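Nomville Opens Clothing Exchange in Former Post Office

The town of Nomville has opened a permanent clothing exchange in the old post office on the main street. Residents can bring clothes which they do not wear anymore and take other ones home without paying.

The exchange is open every morning until 11. Each visitor can bring up to 6 pieces at one time, and children's clothes are not counted in this limit. Shirts, trousers, coats and small fabric items are accepted. Shoes and underwear are not accepted for the moment.

"Many families asked us for this already last winter," said Mireille Moulin, who is responsible for social services at the town hall. "Children grow fast and the prices in the shops have grown also." 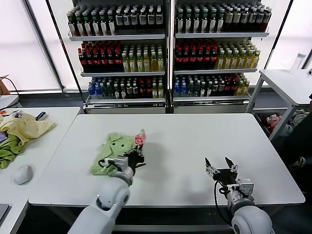 The idea came from the neighboring town of Clidon, where a similar exchange has been working for 2 years. Ferenc Szabó, who manages the one in Clidon, helped to write the rules for Nomville. He advised to keep the winter coats in a separate room, so that they do not take all the place in spring.

Clothes must be clean and have all their buttons. Pieces that stay on the shelves for too long will be sent to Favinero, a local company which cuts old fabric into cleaning cloths.

On the opening morning 100 people visited the exchange. Ginette Langlois, a grandmother of four, found a raincoat for herself and a school sweater for her grandson. She said she would like longer hours, for people who work in the morning.

The town hall will decide on evening hours in March.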